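How to Clean, De-Ring and Seal a Marble Bathroom Counter

Posted September 20, 2018

Marble is what people put in bathrooms when they want the room to look like a hotel and have forgotten that hotels have staff. It is a soft stone that reacts badly to acid, soaks up oil and holds a grudge about both. We inherited ours with the house in Fuvdale, along with a ring where somebody had parked a bottle of something for what must have been years. A stone company quoted us almost 700 dollars to deal with it. I did it myself over a weekend, made one serious mistake, and wrote down the rest.

What you need: dish soap with no lemon in it, a few microfiber cloths, baking soda, plastic wrap, painter's tape, marble polishing powder and a penetrating sealer. I used Aniseo, which comes in a can you'll need a screwdriver and some bad language to open. Any sealer made for natural stone will do.
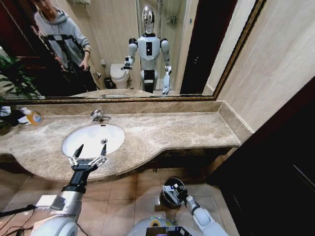 Step 1. Find out what you're dealing with

Run your finger over the mark. If it's dark and the surface feels smooth, something has soaked in, usually oil or makeup. That's a stain. If it's pale, dull and only visible when you crouch and squint across the counter like a golfer, acid has eaten the polish. That's an etch, and no amount of cleaning will shift it. A crusty white line near the faucet is most likely mineral scale.

Don't reach for vinegar. Every household tips page on earth will tell you to use vinegar, including several with a photo of marble on them. I used vinegar. See "serious mistake."

Step 2. Wash it properly

Take everything off the counter, including the things you think live there permanently. Put a small squirt of dish soap in a bowl of warm water, wipe, rinse with a clean cloth and dry. Go along the back edge and around the sink, where the toothpaste collects. Scale can be eased off with a plastic scraper held almost flat. It's slow. Put the radio on.
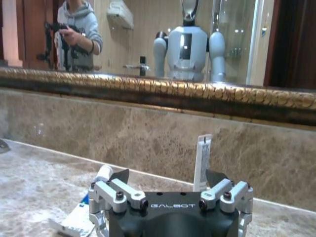
Speckled beige marble. Kind to toothpaste, so get your nose close when you look for marks.

Step 3. Draw out the stains

Mix baking soda with water until you have something like peanut butter. Spread it over the stain as thick as a pancake, cover it with plastic wrap, tape down the edges and poke a few small holes in the top. Then leave it alone for a day. You will want to peek. Peeking does nothing except give you a damp thumb.

When the paste has dried hard, lift it off with the plastic scraper and rinse. Old oil stains may need another round. Mine needed four, by which time the rest of the family had stopped asking when they could have the bathroom back and started brushing their teeth in the kitchen.

Step 4. Polish out the etches

For light etching, sprinkle polishing powder on the spot, add a little water and rub in circles with a damp cloth for several minutes. Wipe it off and check from an angle. Repeat until the shine matches or your shoulder quits.

Deeper etches call for diamond pads, and you work up through the grits to 3000. The man at the Tilar hardware store sold me a set that began at 200 and wished me luck in a tone I should have paid attention to. Starting that coarse on a small mark leaves you with a large mark. If you can feel the damage with a fingernail, this is the point where the stone company begins to look reasonable. 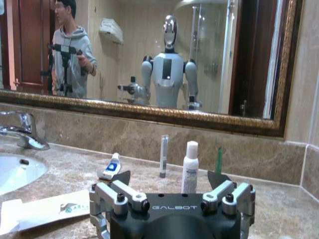
Toothpaste, toothbrush, spray bottle: the usual residents. Check the label on any spray before it meets marble.

Step 5. Seal it

Let the stone dry overnight. Test a drop of sealer in a back corner first, open a window, and mask off the faucet. Wipe on a thin, even coat, wait as long as the can says, and buff off every bit of the excess before it dries. Sealer left to dry on the surface turns into a sticky haze, and then you have a new project.

Do 2 coats, with the gap between them that the maker recommends. Keep water off the counter for a day afterward.

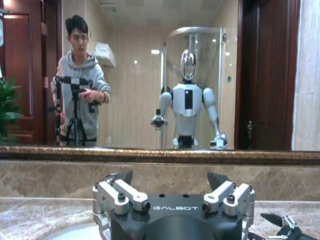 Sealing buys you time, so you still have to wipe up spills. It slows down oil and water and does nothing at all about acid. To check whether it's holding up, leave a few drops of water on the stone for ten minutes. If a dark patch forms underneath, seal again. I redo ours every July. Watch your overspray, too: with a big wall mirror right above the marble, like this one, glass cleaner drifts down onto the stone every time. Spray the cloth, then wipe the mirror with it.

For daily care, plain water and a soft cloth are enough. Put perfume and nail polish remover on a tray. Rinse off face wash with fruit acids in it the moment it lands, and keep the vinegar in the kitchen with the salad.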